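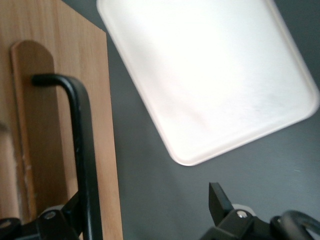

How fit do you need to be for a week of guided walking in the hills above Bragança?

Fit enough to walk for five hours with a small rucksack and do the same again the next day. Most of the people who book have done that at home at some point, even if not lately.

The guide who runs the autumn weeks for Enaron has been taking groups out in the north-east corner of Portugal for a long time, and before that worked winters in Scotland out of Clomadach. We spoke by phone on 9 October 2026, the day before the last group of the season was due to fly in.

The group size is fixed at eight. "I've taken bigger groups and I didn't like it," the guide said. "On a narrow path you get strung out, and the people at the back only ever hear the end of what you've said. With eight I can stop and everyone is there within a minute."

The walking is not difficult underfoot for the most part. There are old tracks between the villages, some of them walled, and then open ground higher up with heather and broom. The longest day climbs 500 metres to a top at 1178 metres, with lunch carried up from the valley. The guide said people worry about that day more than they need to.

"They see the number and start asking if they can sit it out. They can, there's a shorter way round and the van will fetch them. But the climb is spread over the whole morning. The bit that catches people is coming down, when their knees are tired and the stones roll."

Poles are lent free of charge. Boots are not, and the guide is firm about them being worn in. Last September two walkers arrived with new pairs still in their boxes, and both had blisters by the second evening.

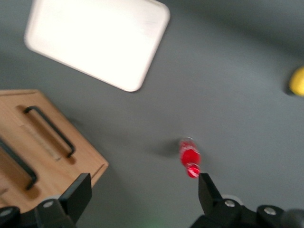

"I put it in the joining notes, and I put it in the email the week before. Wear them to the shops, wear them round the house. I carry a lot of plasters but I'd like to go home with most of them."

Asked what else people get wrong, the guide mentioned water. The springs in the villages are mostly good, but some run dry by the end of summer, and it is hard to tell from the map which ones. Everyone is asked to set off with two litres. Warm clothes are the other thing. Mornings can be close to freezing in October, and by one o'clock people are in shirtsleeves.

The group stays at Grilard, a stone guesthouse with a drying room and one long table. Dinner is whatever is cooked that day, often chestnuts with pork, or a soup. Vegetarians are looked after if they say so when booking. "Say so on the form, please, and not at the table," the guide said.

The supplement for a single room is 55 euros for the week. There are only two of those rooms and they go first.

I asked about bad weather. The guide said they have never lost a whole day to it, though they have changed the route often enough. Fog is a bigger nuisance than rain, especially on the upper ground where the tracks fade out among the rocks. On those days the group keeps to the river, crosses by the old bridge and finishes at the café in the next village.

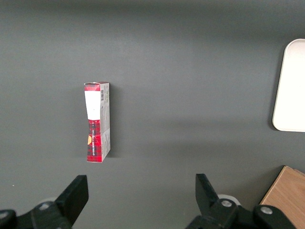 Tall, slim box in red tartan with a white label.

Next year there will be a spring week as well, in May, when the broom is out and the evenings are longer. The guide would also like to add a night walk to listen for wolves, but said it was too early to promise anything. "You might hear them, you might stand in a field for two hours. I'd need a group that didn't mind which."

Bookings for both seasons open in January.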